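Why I stopped checking the price every morning

14 March 2021

So I finally did it. I took the exchange app off my phone, and I've lasted longer than I expected to, and I thought I'd write down how I got here while I still remember what it felt like.

I bought my first coins in December, which anyone who follows this stuff will tell you was either a terrific time or a terrible one depending on which week you ask. I put in a small amount, money I could lose without having to explain it to anybody, and then I started looking at it. First thing when I woke up. On the stairs at work. In the line at the pharmacy with my mask fogging up my glasses! I wasn't even trading. I had no plan to sell. I just wanted to see the number, and then a few minutes later I wanted to see it again.

What got me to stop was a weekend at Kidus Jemal's place. We were supposed to be building shelves for the hallway and I kept drifting off to the kitchen to look at a chart. Kidus asked what I'd do if it was down 20 percent. Nothing, I said. And if it was up 20 percent? Also nothing. He went back to looking for the drill bit and I stood there feeling pretty silly.

Since then I've set things up differently, and a few of you asked, so.

The buying is on a schedule. I put in 54 dollars every 2 weeks and it goes through whether I'm paying attention or not. Why 54? It's what I used to spend on a streaming bundle and a gym I never went to, added together, and once I'd cancelled those the money was sort of sitting there looking for a job. I know there are people who swear you should wait for the dips. I tried waiting for the dips in January and mostly what I did was wait.

Then there's storage. I'd left everything on Caltbridge for months (it's the exchange I signed up with, for no better reason than that the form was short) and I moved the bulk of it to a hardware wallet a couple of weeks ago. This took me a whole evening. I sent a tiny test amount first, then sat there refreshing the page while the confirmations came in, sweating like I'd mailed my passport to a stranger. It went through fine. The fee stung a bit, and if I'd been smarter I would have waited for a quieter hour on the network.

The recovery phrase was the part I fussed over most. I wrote it down in pencil, decided pencil was a bad idea, wrote it again in pen, and then spent ages worrying about where the pencil copy had gone. (In the recycling, torn up. I went and got it out and tore it up some more.) I now have two copies on paper in two different buildings. No photos, nothing in email, nothing in a notes app. Forough Sadeghi has hers stamped into a metal plate, and I may get there eventually, but my handwriting will have to do for now.

Taxes, ugh. I didn't keep any records in December and had to piece it all together from confirmation emails, including one swap I'd completely forgotten making. I swapped a little bit of one coin for another at midnight for reasons I can't reconstruct, and that counts as a sale where I live, so it needed a line of its own. I've got a spreadsheet now with the date, the amount, the price and the fee, and I fill it in once a month with a cup of coffee. If you're just starting out, please make the spreadsheet first.

I do still look at the price. I look on the first of the month when I do the spreadsheet, and I'll admit I peeked yesterday because everybody in my group chat was shouting. It felt fine – like checking the weather in a city I used to live in.
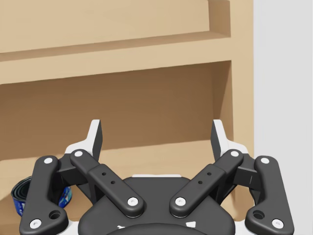 Janaka Marikar wrote in after my last post to say that schedules are all very well on the way up, and that I should come back and tell everyone how calm I feel after a year of buying into a falling market. Fair point! I wasn't around for the last long slide and I have no idea how I'd handle one. My hope is that with the app gone and the amount small I'd just grumble and carry on, but hoping is cheap in a month like this one.

Next up I want to write about fees, and why I'm paying so many of them. I'm comparing 5 exchanges at the moment and the way they word their charges is driving me up the wall. If you've found one that tells you the full cost before you press the button, leave me a comment.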